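Munon Tischplatte, weiß, matt

Artikelgruppe: Tischplatten und Arbeitsflächen
Hersteller: Gineditz
Ausführung: ohne Gestell

Die Munon ist eine Platte für Werkstatt, Nähzimmer und Packplatz. Der Kern besteht aus verleimter Birke, beide Seiten sind weiß beschichtet. Die Oberfläche ist matt und spiegelt auch unter einer hellen Deckenleuchte kaum. Bleistiftstriche lassen sich mit einem feuchten Tuch abwischen, bei Filzstift hilft etwas Spiritus.

Maße und Belastung
Länge: 2000 mm
Breite: 600 mm
Flächenlast auf Gestell Yan: 248 kg
Garantie: 10 Jahre auf die Verleimung

Die Kanten sind leicht gerundet und geölt. Das Öl zieht mit der Zeit ein und sollte einmal im Jahr erneuert werden, am besten an einem warmen Tag im Juli bei offenem Fenster. Ein Fläschchen Kantenöl liegt jeder Platte bei.
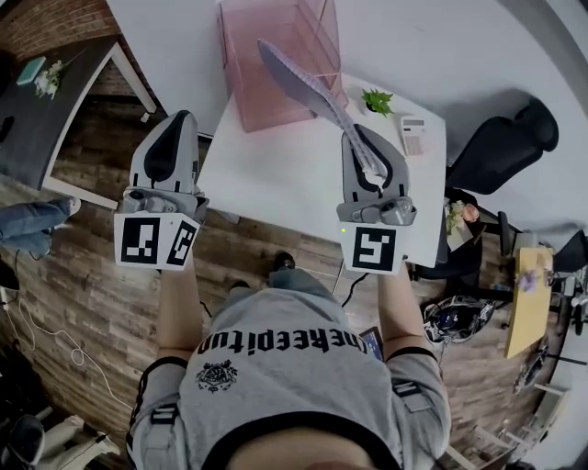
Kann ich die Platte selbst kürzen?
Mit einer Tauchsäge und einem feinen Sägeblatt geht das gut. Die Schnittkante danach schleifen und zweimal ölen. Zugeschnittene Platten nehmen wir nicht zurück.

Auf der Unterseite sitzen Gewindemuffen für das Gestell Yan. Wer ein anderes Gestell verwendet, bohrt bitte vor -- die Schrauben dürfen nicht länger als 20 mm in die Platte greifen. Schrauben für fremde Gestelle gehören nicht zum Lieferumfang.

Lieferung per Spedition bis Bordsteinkante. Abholung ist nach Absprache ab Lager Drurkovstead möglich, dort bitte an Tor zwei melden. Die Platte ist in Karton mit Kantenschutz verpackt und sollte bis zur Montage liegend gelagert werden.

Fragen zu Sondermaßen beantwortet Lefteris Kourkoulas, telefonisch bis 16 Uhr oder über das Kontaktformular.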